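Rollout pace vs. retention after go-live
Board: Change Practice > Methods
Started by b_rana, 7th March

b_rana
We moved 700 staff at Clemico to a new approvals process in a single cutover. Adoption looked fine in week one, then people slid back to the old spreadsheet. Management wants the next site, with 3000 staff, done faster. My position is that speed was the cause of the relapse.
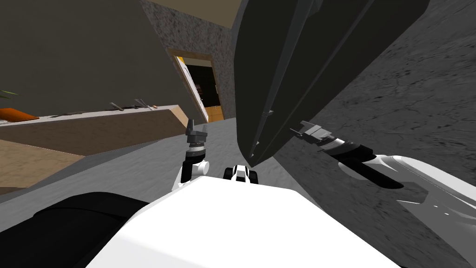

The old spreadsheet stayed writable for the whole period. I asked for it to be locked and was told to wait until September. Has anyone separated the effect of pace from the effect of leaving the old route open?

kausar_d
I would look at the spreadsheet first. If the old route costs less effort than the new one, people take it, whatever the schedule was. Pace only decides how soon you find out.

jsaludo
Disagree in part. At Minhas we locked the old system on day one and still had workarounds, mostly by email. Supervisors had been given one briefing and could not answer questions. Three things I would check, in this order:

1. Who approves exceptions, and how long an exception takes.
2. Whether supervisors used the new process before their teams did. 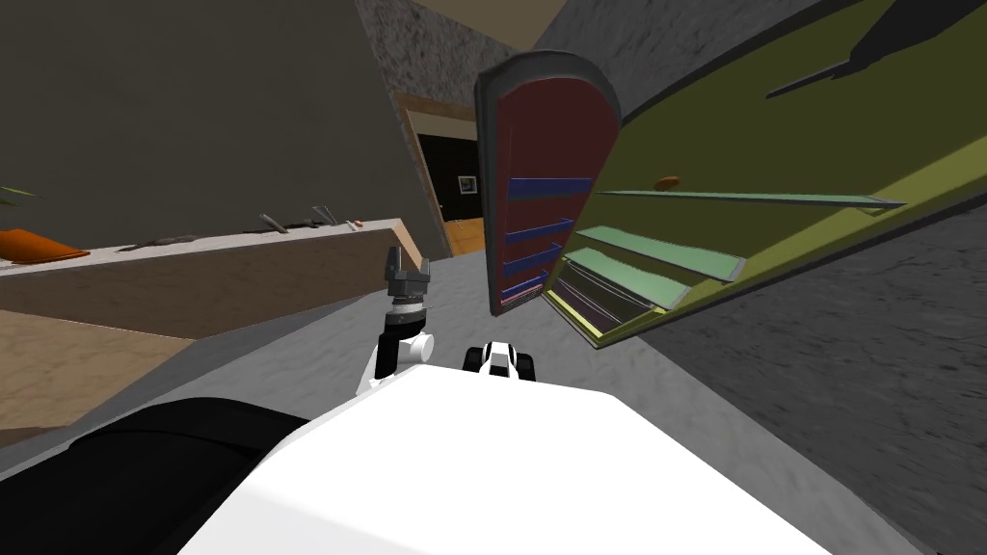
3. What the old process did that was never written down.

Item 3 is where we lost the most time.

b_rana
Exceptions took days. Supervisors trained in the same sessions as everyone else, so no head start. I have nothing on item 3.

kausar_d
Then you have at least two causes besides pace. I would not report "too fast" on that evidence.

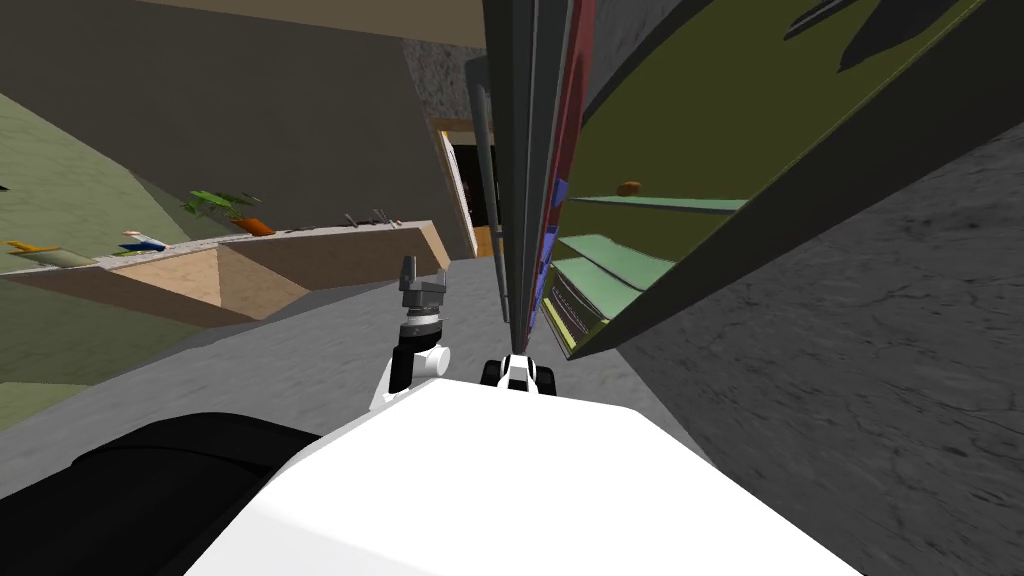

Skivetti Process Change Group

tanveer_dh
Moderator note: thread moved from General. Please keep vendor comparisons in the Wakuso thread.

On the question itself, a phased start gives you a comparison. Take 2000 of the 3000 in the first phase and hold the rest on the old process. Same training, same lock date within each phase.

jsaludo
The first phase is too large for that. If item 3 turns up a gap, you have 2000 people inside it. I would start with one department - small enough to reverse.
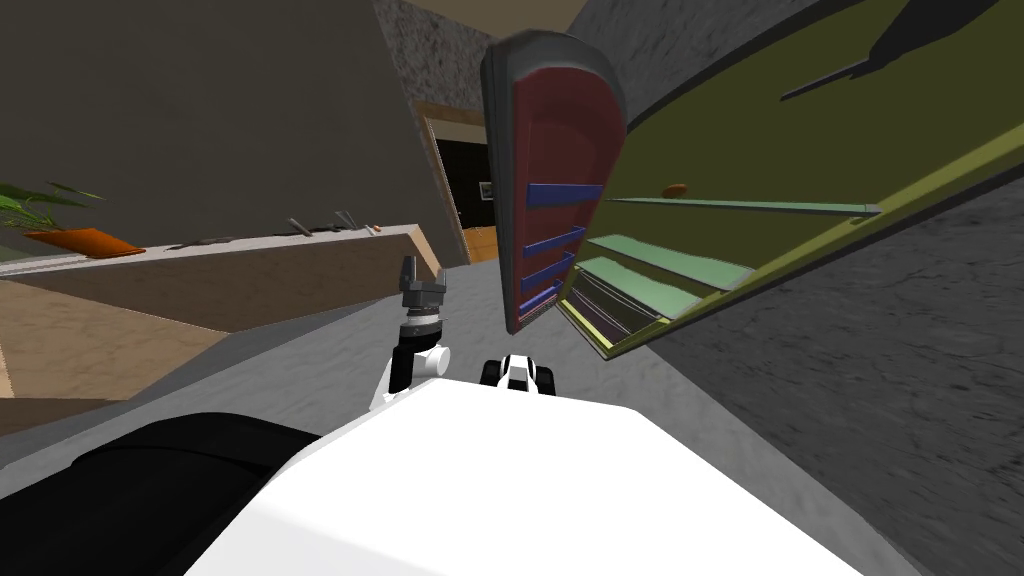
Arsalan Gondal
One department will not show you the handoffs between departments, and approvals are mostly handoffs. Pick two that pass work to each other.

b_rana
Purchasing and stores would fit. I will ask for the lock date again and post the exception times when I have them.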